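# Reton Handgreifer im Test: zwei Wochen Stoff falten

Also, ich wollte diese Dinger schon seit Januar ausprobieren, und jetzt hatte ich endlich das Paar auf dem Tisch.
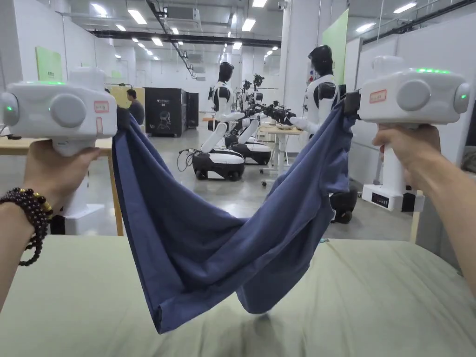
Bestellt habe ich bei Potel, Lieferzeit sieben Tage, völlig okay. Die Greifer liegen richtig gut in der Hand, man hat den Dreh nach ein paar Minuten raus – bei mir waren es fünf, Parvathi brauchte etwas länger (sie ist Linkshänderin und flucht gern). Gerade bei Stoff merkt man, wie fein sich die Klemme dosieren lässt. Glatte Baumwolle geht super, bei dickem Saum muss man nachfassen!

Was mich nervt: Die Anleitung ist ein Witz. Das Koppeln mit der Software musste mir Dinesh erklären, der hatte schon den Vorgänger. Und nach einer Stunde mit erhobenen Armen spürt man die Schultern ordentlich, da wünsche ich mir weniger Gewicht vorne am Kopf.

200 Durchgänge mit Tüchern habe ich inzwischen aufgenommen, zweimal ist die Verbindung abgerissen, beide Male half ein Neustart. Das Paar kostet 3.519 Euro, ein Ersatzgriff ist leider nicht dabei. Kaufen würde ich es trotzdem wieder, nur das Zubehörpaket von Prultar könnt ihr euch sparen.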